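分拣零食这件事，值不值得请一条机械臂

约好的是下午两点，我到的时候，共用工坊里的人已经在为一个纸格子吵架。争的是格子之间的纸板该不该再矮一截。内乌萨·达马塞诺（Neusa Damasceno）主张裁，桑蒂诺·比利亚尔瓦（Santino Villalba）主张不动，理由是裁过一回，整只盒子软得立不住。

他们给这个项目取名叫Frota，葡萄牙语里“船队”的意思。我问船队在哪里，达马塞诺说目前只有一条船。目标写在墙上的一张纸上：让一条机械臂把小包装的东西一件一件放进纸板格子盒里，中间不用人碰。

我对这类项目向来有点戒心。过去几年我见过太多“再调两周就好”的机器，所以第一个问题问得不太客气：一个人用手做这件事，要多久？

“几分钟吧。”比利亚尔瓦说，“你要是拿这个来比，那我们今天就可以散了。”

达马塞诺不同意他的态度。“可以比，应该比。”她说，“我做过十一年仓库排班，知道这种活谁在干，干到第几个小时开始出错。问题是，我们现在这台离替人干活还远得很，我不想假装它近。”

这话让我对她多了几分好感，对项目倒没有。

硬件的钱是几个人凑的，账本上的总数是2933，比利亚尔瓦让我看了，却不肯说里面有多少花在了后来没用上的零件上。控制程序起先用的是一个叫Braltska的现成软件包，用了一个冬天，到二月换掉了。“它什么都能做，”他说，“就是每样都要你先替它做一遍。”现在跑的这套是雅娜伊娜·兰热尔（Janaína Rangel）重写的，她在里面保留了旧程序的一部分轨迹规划，原因是“那一块确实写得比我好”。

我请他们说说最难的地方。我本来以为会听到关于人工智能的一大段话，结果三个人说的都是塑料袋。

“硬盒子好办，”兰热尔说，“你知道它有多宽，夹下去就是那么宽。透明的软包装麻烦。它反光，会皱，里面的东西往下坠，夹住的地方跟你算出来的地方不是一回事。”她说最早那批测试里，程序认为夹住了，夹爪里其实什么都没有，手臂照样一本正经地走完全程，在格子上方张开，放下一团空气。

“那个录像我们还留着。”比利亚尔瓦说，“很丢脸。”
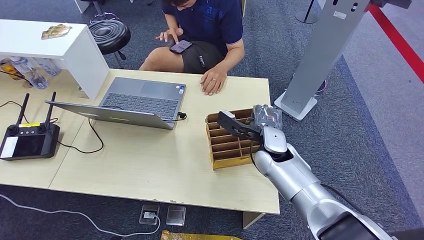
我追问成功率。这是我最想要的数字，也是这类采访里最难拿到的数字。兰热尔没有躲，翻出了最近一轮的记录：一共107次，算作成功的有多少，要看怎么算。东西进了格子就算，数字还过得去；要求进的是指定的那一格，就难看多了；再要求放下之后不卡在隔板上，她把本子合上了。

“我可以给你一个漂亮的百分比，”她说，“可你写出去以后，别人会以为是最后那种算法。”

我说那我就不写百分比。她说好。

达马塞诺接着讲格子盒的事。盒子用瓦楞纸板做，便宜，坏了再折一个。比利亚尔瓦曾提议换成打印的塑料盒，尺寸准，不变形，她坚决反对。“真实的地方没有那么准的盒子。你把环境修得整整齐齐，再说机器会干活了，这算谁的本事？”

我觉得这是整个下午最有道理的一句话，同时也提醒她，桌子的位置、灯光、袋子的种类，哪一样不是他们自己挑的？她想了一会儿，说灯光确实是挑过的。下午四点以后西边的光进来，识别就开始出问题，他们通常那时候收工。

“所以这是一台四点下班的机器。”我说。

“比我强。”兰热尔说。

工坊里并不是人人都看好它。阿维·阿莱姆内（Hawi Alemneh）平时在隔壁做木工，给他们修过一回桌腿。她说话很直接：“我看他们调这个，调了5个月。有一天我手上正好空着，顺手就把那一堆全放进去了。他们脸色不太好。”

我问她有没有觉得哪里是有用的。她说有，夹爪那两根长指头是重新改过的，改得不错，细，能伸到窄地方去，她想借图纸做一个夹木条的工具。这大概是Frota迄今最明确的一位外部用户，要的还不是机械臂。

关于安全，我得到的答复不能让我完全满意。急停按钮是有的，速度也限了。可手臂工作的时候，人照样凑过去看，把手搭在桌边上。比利亚尔瓦说力矩限得很低，碰到人会停。我问谁测过，他说他自己，用的是自己的前臂。达马塞诺在旁边说，地上要贴线，这件事她已经提了两回。

“会贴的。”比利亚尔瓦说。

也有人来问过能不能卖。一家叫Grenia的小公司做节日礼盒，想看看能不能用在装盒上。来的人看了一个小时，客气地问每分钟能放几件，听完答案又喝了一杯咖啡才走。之后没有再联系。说起这件事，三个人的版本不一样：比利亚尔瓦认为对方不懂，兰热尔认为对方很懂，达马塞诺说咖啡是她煮的，至少那一项没有人投诉。

临走前我又问了一遍开头的问题，换了个说法：如果明年这时候它还是比手慢，还做不做？

比利亚尔瓦说做。兰热尔说她会把软包装那部分单独拿出来写完，别的不敢保证。达马塞诺没有马上回答，她在量那块隔板，量完拿铅笔画了一道线，问我觉得从这里裁行不行。

我说我不懂纸板。她说那正好，没有偏见，然后就裁了。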